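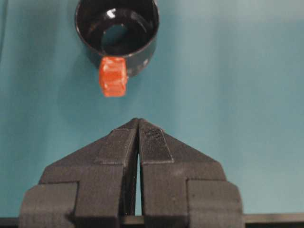 A black cup, one of the colours covered by the new return scheme.

Vatthorpe town council is to extend its returnable cup scheme to all cafés and takeaway counters in the town centre from Monday, following a trial that began in December at the market hall.

Under the scheme, customers who buy a hot drink may ask for it in a returnable cup and pay a small deposit, which is given back when the cup is handed in at any business taking part. The trial involved 9 businesses. A further 74 have now signed up, among them the bakeries on Brannigan Street and the kiosk at the bus station.

The council said that 586 households had replied to its survey on litter in the town centre, and that throwaway cups were the complaint raised most often. Bins near the market hall had needed emptying less often during the trial, it added, although the weather may have played a part.
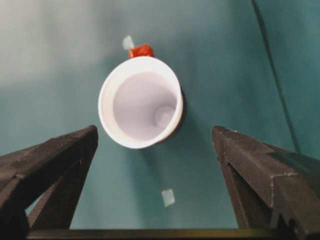

Page last changed: Monday, 4.10 pm

Cups will be supplied by Ikex, which also provides the washing service at its depot on the Vosa industrial estate. Used cups will be collected each morning before opening time and returned clean on the following working day. Businesses may wash cups on their own premises if they have a suitable machine and have told the council in writing.

The deposit will be the same at every counter. Customers who would like to bring a cup from home may continue to do so, and businesses are free to offer their own discount – the council will not set one.

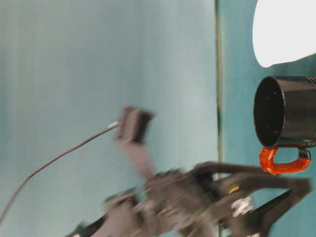

Do I have to return the cup to the place where I bought my drink?
Any business taking part will accept it and give back the deposit in full, provided the cup is not cracked or broken.

Businesses that have not yet joined can apply at the town hall reception or by post. Applications take up to four weeks to process, and there is no joining fee in the first year. Window stickers and a notice for the counter will be sent out with the first delivery of cups.

The council will review the scheme in the autumn. Plates and food boxes are not included at present, but they will be considered as part of that review. 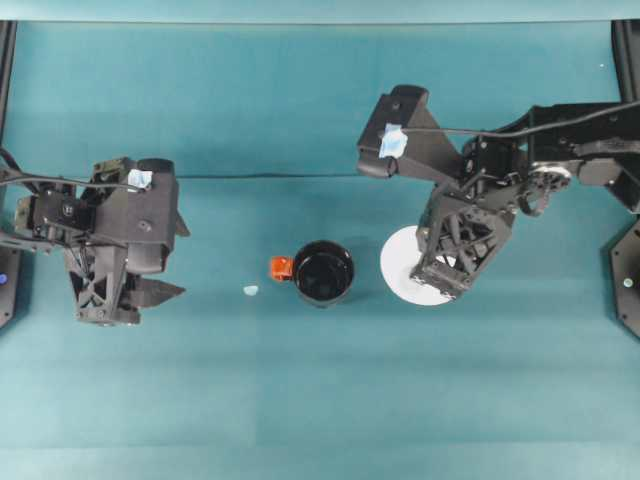
A black mug and a white plate. Plates remain outside the scheme for now.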